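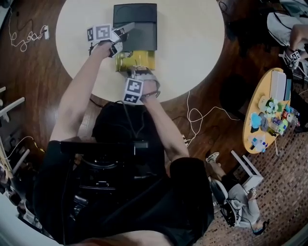 Upgraded the shared workstation to the new Flivov release this morning, the one I've been whining about paying for since they announced it. I was all set to be grumpy, because "performance and stability" usually means I hand over money and get the same windows with a slightly different gray! But the thing boots so much faster that I went and did it twice more just to watch. At the top of this entry: the round white table with the black box on it.

Search the notebook Search Go

June, posted by Evangelia Balaskas

OK, the install itself. The installer wanted 9 GB free and we had 5, so I spent a good half hour clearing out old disk images (Kyrylo, if you were keeping the Jollton ones for something, they're on the backup drive, I didn't toss them). After that it ran by itself. I went for coffee at what it claimed was two minutes remaining and came back to two minutes remaining. Same as ever.

Things that broke:

The printer. Of course. The old driver isn't 64-bit and the new system won't load it. Fedir found a generic one that prints fine but only single-sided, so please don't send the whole manual through it until I've sorted that out.

Stelteo opens, but the toolbar comes up blank the first time. Quit, open again, it's there. Afia sees the same on her laptop, so at least it's their bug and we can stop poking at ours. I wrote to their support and got the automatic reply.

My backup script stopped with a permissions error at file 592. I fixed the permissions on that folder and it went through to the end. No idea why that folder and no other. Keep an eye on it.

Things that got better: search, by miles. It used to sit there thinking while I forgot what I'd typed. Opening a folder of 200 pictures is now quick enough that I don't look away, and the previews show up in order (they used to pop in all over the place, drove me nuts). Sleep and wake is better too, though the external monitor came back at the wrong resolution once.

Now the money part, which Kobina and I went back and forth on over lunch. He thinks they should give this one away to anybody on the last version, since most of the work is under the hood and half of it is stuff that should've worked before. I was with him last week. Now I'd pay a small amount for it and not feel robbed, but full price for five machines, no way. There's supposed to be a family-type license coming and I'd like to wait for that before we do the rest.

Afia wants hers done first because of the Opoku project, and she's asked for the old system to be left on a second partition. Fine by me. I'll need her laptop overnight.

We value your privacy. This site uses cookies to remember your settings. Accept Manage

Still to do: proper printer driver, rerun the backup with logging turned on, ask Kyrylo about those disk images, and change the wallpaper back, since the upgrade put in a new one and it's hideous.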